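Kitchens by the Batch: Sernwood's Scene Pack Under Review

Before a two-arm robot is allowed near a real stove, most labs now want its controller to have failed a few thousand times in software. Sernwood sells the place to fail in. Its Orico kitchen pack, updated in July, contains 79 base layouts and a generator that varies finishes, lighting and camera placement. A one-year seat costs $3000.

We ran the pack on a single workstation with the stock two-arm model. Installation took 17 minutes, most of it spent unpacking textures. Finishes are drawn at random by default, and the draws can be odd: a charcoal counter over a cabinet face that might be hammered metal or stone.

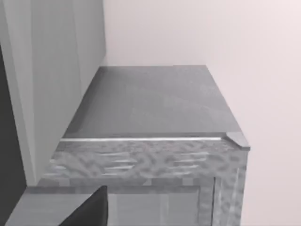
Can the random finishes be turned off?
Each surface has its own lock in the scene file, and a locked surface keeps its material across every reset.

Collision shapes are less generous than the visuals. Door panels use simple boxes, and on two layouts a finger could enter the cabinet face slightly before contact registered. Sernwood lists this as a known fault. Rieger, whose competing set we tested last year, uses finer meshes and runs slower for it.

Lighting is the better half of the product. Arm shadows fall across the counter in the overhead view even when the arms are mostly out of view, and they stay soft at the edges. A vision policy trained without them tends to treat a dark patch as an object. Props such as the microwave and the woven bowl are placed along the back of the counter.

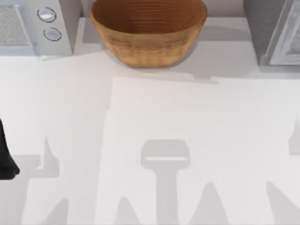 How many props come with the pack?
The standard library holds 402, and users can import their own meshes.

Documentation is thin on the camera settings. Support is handled from the Flenville office by email only, and our two queries were answered the next working day. Contact-heavy work such as drawer opening should wait for the collision fix. For training pick-and-place from camera input, the pack is usable as shipped.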